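Teaching a Planner When to Wait

The laboratory at Prostadbridge has spent much of the past two years on a problem that most factories solve with a person and a pair of gloves. Parts arrive in a metal bin, lying at whatever angle they fell. Something has to decide which one to take first, how to hold it, and how to get the arm back out without striking the wall.

The software written for this purpose is called Pollis. It is a planning program, and it sits between the camera software, known in the group as Mok, and the controller that moves the arm. Mok reports where it believes each part to be and how sure it is. Pollis turns that report into a ranked list of grasps and a path for the best of them.

Stella Koech, who leads the planning work, describes the early versions as too confident. "The planner would accept the first grasp that passed its checks," she said. "It had no means of saying that the view was poor and that it should look again."

The current release treats looking again as an action with a cost, in the same way that a long reach has a cost. When a part lies flat near a wall, Mok often returns a position with a wide margin of error along one direction. Pollis now weighs that margin against the clearance left for the fingers. If the clearance is smaller than the margin, the arm is sent back, a new view is taken, and the list is built again.

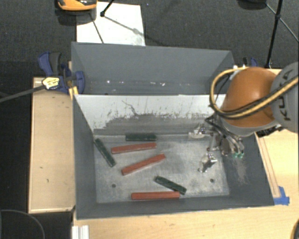
Bars present a particular difficulty. A long, straight part offers many places to grip, and nearly all of them look equally good to a simple scoring rule. Two bars lying end to end can be read by the camera software as one. Worn metal makes matters harder, as scratches and bright reflections produce edges that belong to no part at all. The group's answer has been to require that each proposed bar agree with a known length before it enters the list — a plain test, but one that removed a large share of the false reports.

Much of the effort has gone into tools that never touch the arm. Each run is stored by a logging program named Zellia, which keeps the camera report, the full list of grasps and the path chosen. The archive held 1006 runs when the May release was prepared. Of these, 162 were marked for replay, meaning that any change to the planner must be tested against them before it is accepted.

Ms. Koech regards the replay set as the most useful product of the project to date. A change that improves one kind of grasp can spoil another, and the damage may not appear for weeks in ordinary use. Replay shows it the same afternoon.

The next stage concerns time. Planning a single grasp takes up to 3 seconds when the list is long, and the arm stands idle while it waits. The group intends to begin planning the next grasp while the present one is still being carried out, using the last good view of the bin and correcting it when a new one arrives.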